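Getting wax off the Shabbat tablecloth (and other Friday night leftovers)

I host more Friday dinners than my laundry basket would like, so I've collected a few tricks for the morning after the day after. I don't do any of this until Shabbat is out, and by then the wax has set hard as a rock, which helps!

Start by bending the cloth under the drip so the wax cracks, and lift off what you can with the edge of an old plastic card. For what's left, put a brown paper bag underneath and another on top and go over it with a warm iron, no steam. Keep moving to a clean bit of paper. If the candle was colored you'll still have a shadow, so dab it with rubbing alcohol (try a hidden corner first) and wash as usual.

Red wine or grape juice is a different fight. On the night itself I just blot with a napkin and leave it alone. Later I stretch the cloth over a big bowl, fasten it with a rubber band and pour very hot water through the stain from the back. My white cotton cloth has survived 12 years of this. Don't try it on silk or wool.

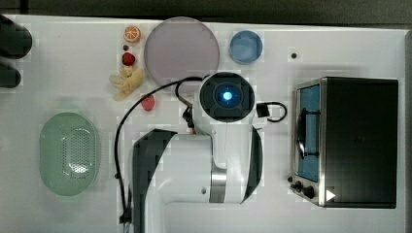 Candlesticks next. If they have wax down the stems, please don't go at them with a knife – I did that to my grandmother's pair and the scratches are still there. Hold them under hot tap water until the wax goes soft, push it off with your thumb and dry them right away. Put a strainer in the sink too, or you'll be calling the plumber like I did last October.

My friend Jytte Brøndum puts a few drops of water in the bottom of each glass candle holder before she sets the tealight in, and the little metal cup pops right out later. I was doubtful, but I've done it ever since.

And challah crumbs! They get into every fold of an embroidered challah cover. Shake it outside, then run a dry, soft toothbrush along the stitching before you wash it by hand in cool water. Mine dries flat on a towel, face down, and I iron it from the back while it's still a tiny bit damp.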